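4.3 Loading the cutlery basket

1. Pull the lower rack out to its stop and check that the spray arm turns freely.
2. Scrape off food scraps. Pre-rinsing is not needed on the Nelden 200.
3. Stand spoons and serving utensils with their handles down – mix the sizes so that the bowls do not nest.
4. Lay long utensils flat in the upper rack.
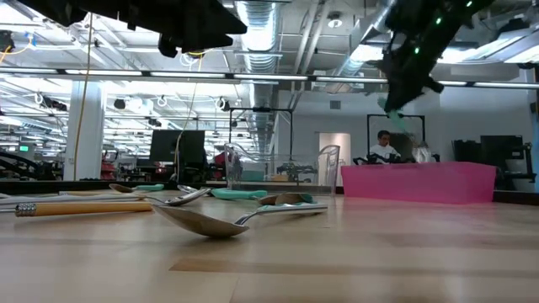

Fig. 26. Metal spoons and utensils with teal-green handles.

Note: Silicone parts may hold a slight detergent odour after the Intensive program. Run Rinse Only to clear it.

CAUTION: Load sharp knives with the points down. Do not wash items with wooden shafts or glued joints unless their maker states that they are dishwasher safe.

5. Slide the rack in and close the door until the latch clicks.
6. Select a program and press Start. The display shows the time remaining.

If code E4 appears, open the door, reseat the basket and press Start again. If the code returns, turn off the water at the tap and contact Carnon Service, quoting part no. 2245 – the colour of the basket does not affect the part number.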